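Clondden Kitchen Set: Frequently Asked Questions

We get lots of mail about how we gather examples for our learning system, and we love it - keep it coming!

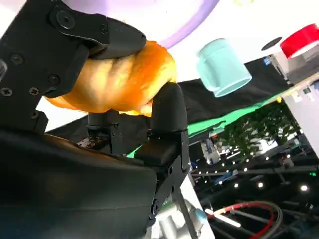

What counts as one example?
One full try at a task, from the first move of the arm to the moment the operator hits stop. We save the wrist camera view, the joint positions and a short written instruction.

Why bread rolls?
Rolls are a wonderful teacher! They give when you squeeze them, and each one has its own lumps and curves. A mug keeps its shape, so it teaches very different things.

How many examples do you record?
Our goal is 200 per task. We check the first 100 before going on, and that check has saved us a lot of redoing.

Do you keep the failed tries?
Yes, with a label. Irén Antal went through a whole batch of drops in June and found some of our most useful clips there.

Who drives the arm?
We have 8 trained operators, and 2 share each session so they can swap when their hands get tired. New people start with Tamás Barta, who runs a really fun first day.

Can I use the data?
Please do! Write to the Prornach data desk and tell us what you're building. Small student projects are very welcome - requests usually get a reply within a week.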